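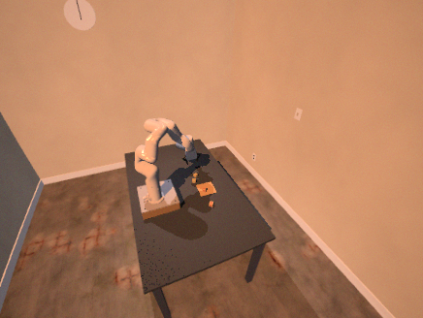
Dec 24, 2022

Short day, and I said I'd be gone by lunch, so obviously it's dark out and I'm still typing. Writing this up now while I remember any of it, mostly for Embla, who picks up the teleop side in January and will want to know why the demo folder looks the way it does.

Where we are: 304 demos of the three-blocks-and-square task in the Brekwood sim, all driven by hand by me, Hauwa and Olanrewaju. The job is the same as before. Pick up each little orange block in turn and set it down on the orange square, no stacking, arm back to the raised pose at the end. It sounds like nothing! Driving it for an afternoon is another matter, the blocks are so tiny next to the arm that a wobble in your wrist is the difference between a grasp and a block shoved clean off where you wanted it.

First thing this morning was the controller mapping. Hauwa has been complaining all week that pushing forward makes the arm feel as if it's going sideways, and she's right. The view looks down on the table at an angle with the pedestal over on the left, but the Jarnex handset was still sending motion in the robot's base axes. Changed it to follow the view instead. Took me ten minutes to do and most of an hour to stop fighting my own habits. Olanrewaju hates it, Hauwa loves it. Left it as a switch in the config (view_axes, on or off), and please write down which one you used in the session log, because I've a feeling it shows in the paths.

Second thing, depth. From up there it's really hard to judge how high the gripper is off the tabletop. I've been cheating with the shadows - you bring the fingers down until they nearly meet their own shadow and then creep. Works well over the open part of the table, much less well at the far side where the dark parts of the gripper just melt into the shadow on the charcoal top. I lost two good runs that way today, closed on nothing both times. Tried turning the shadows off to see if it was any better and it was miserable, so they stay on.

Anitha asked whether we're teaching the policy to lean on the shadows as well, if that's what we drivers are using. Good question and I don't have an answer. She wants a batch with the light moved about. I'd like that too, but after the break, and only once we've got the closing speed sorted.

Closing speed, then. The two blocks that start close together are the nuisance. If you come in with the fingers wide you knock the neighbour, and then you spend ages tidying up and the demo is full of faffing that we don't want copied. What worked for me this afternoon:

- come in high and stop dead over the block
- half-close before going down
- turn the wrist so the fingers go in across the gap, not along it
- close slowly, wait a beat, lift straight up

The lone block on the near side is easy, so do it first to warm up your hands. Or last, if you're me and want something nice to finish on. Come to think of it we should mix the order, otherwise the policy will only ever know one. Embla, could you make the prompt pick it at random?

Did 20 fresh runs with the half-close trick and kept 13. The rejects were mostly neighbour knocks, plus one where I sneezed and sent the elbow somewhere it has no business going. Kept that one in the rejects folder under its own name, it's quite a watch.

Replayed the keepers through Driso before packing up. Playback matches the recordings except for a small hitch at the moment of release, where the gripper opens a touch late and drags the block with it. I think the gripper signal is being logged a step behind the arm pose. It was there in the older demos too when I went back and looked (sorry, everyone). Not touching the old files until Ngozi has seen it, she wrote the logger and she'll spot it faster than I will.

Also noticed I pause for ages above the square before every release. Checked Olanrewaju's and he hardly stops at all. If we train on both we may get something that dithers. Could trim the pauses, but I'd prefer to just drive better.

To do:
- Ngozi: gripper timing in the logger
- Embla: random block order, check the view_axes switch gets saved with each demo
- Anitha: light positions for the new batch
- me: go through the rejects, recharge the handset, get more sleep

The training run on the older set is going on Etim over the break. I've left it saving checkpoints and I'm not going to look at it from home. Probably.

Recent entries
Handset drift and the dead zone
What counts as a good demo? (notes from chat with Hauwa)
Moving the orange square between runs
Driso replay: setting it up from scratch
First go at three blocks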